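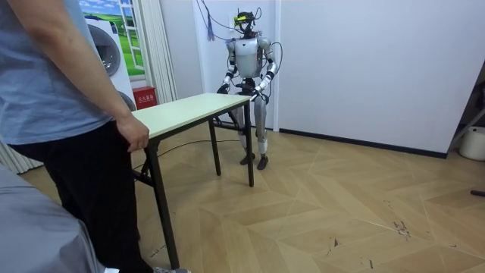
Durkska Shared-Carry Practice Set
For secondary school robotics classes, university clubs and competition teams

Catalog number 2140
Category: Humanoid coursework, household tasks

The Durkska Shared-Carry Practice Set contains the furniture, floor markers and printed course materials required to teach one task: a person and a full-size humanoid robot lifting, moving and setting down a table together. The robot is not included. Schools and clubs are expected to supply their own machine, along with its controller and emergency stop.

The set was developed for the Household Pairs event of the Elus Student League and follows the event rules for table size and starting position. It may also be used as a stand-alone class unit by groups that do not intend to compete.

Contents of the set
One rectangular folding table, light top, black folding legs
One roll of low-tack floor tape
Two sets of clip-on grip pads for the short edges of the table
Instructor binder with 17 lesson plans
Student log sheets, one pad
Judging forms as used in the Elus Student League

Course outline
Lessons 1 to 4 deal with standing position and reach. The robot remains in place and students learn to bring the table to it.
Lessons 5 to 9 cover the grip. Students compare a hold at the corners with a hold on the long sides and record how the top tilts in each case.
Lessons 10 to 14 introduce the lift and a short straight walk. The human partner leads at the near end and gives spoken cues.
Lessons 15 to 17 cover turns, setting down and the full event run.

Each lesson is planned for one class period. Clubs that meet only on Monday evenings usually complete the unit in one school year, with the last meetings kept for event practice.

Table specifications
Height with legs open: 700 mm
Weight: 19 lb
Legs: folding, with locking crossbars
Edge: banded on all four sides

Room requirements
A level, hard floor is recommended. Carpet is not suitable for lessons 10 and above. Cables should be routed so that the walking path stays clear, and an instructor must be present whenever the robot is powered. The human partner should wear closed shoes and keep fingers outside the folding joints of the legs.

Compatibility
The lesson plans are written for humanoid robots with two arms and hands that can close on a flat edge. Sample motion files are supplied for the Puma student controller. Teams using other controllers will need to write their own files - the binder gives the joint order and the order of movements in plain tables.

Related items
Gustel Door and Drawer Practice Set
Gustel replacement grip pads, pack of two
Durkska carrying bag for folding table

Ordering
Orders are accepted from schools, colleges and registered clubs. Purchase orders should state the catalog number and the name of the supervising instructor. Sets ordered before the end of October are shipped in time for the spring season. Replacement tables may be ordered separately - please confirm whether the grip pads are also needed.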